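3.2 Rollout of the paid tier

Jekis opened as a mobile app for people looking for a partner or for new friends in the same town. For its first two years all functions were free. The paid tier, Jekis Plus, was released in June to users in Eston and Bozsik and let members see who had liked their profile before they answered. It also removed the daily limit on likes, which stayed in place for everyone else.

We drew our sample from both towns. Invitations went out inside the app to 2,000 account holders who had logged in during the month before the release, and 1,671 of them agreed to share their usage logs. Of these, 628 bought the paid tier at least once during the study period. Accounts that were deleted before the end of the period were kept in the sample up to the last login.
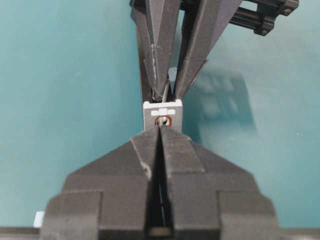

Most buyers chose the one-month plan. Of the 628 buyers, 522 let the plan lapse after the first month, and the rest renewed it one or more times. Buyers who renewed had usually filled in more of the optional profile fields, such as job, school and languages spoken. They also sent longer first messages. The number of likes sent rose in the first week after purchase and then fell back close to the earlier level (Figure 2).

Figure 2. Likes sent per day by paying members, before and after first purchase.

Interviews were held by Irfan Qureshi by phone, mostly between 6 and 9 p.m. Several buyers told him they had paid only to look through the list of people who had liked them and saw no use for the tier once they had done so. Members who had used Ornis, a rival app with a similar list, were more likely to know what they were paying for. We return to this group in Section 4.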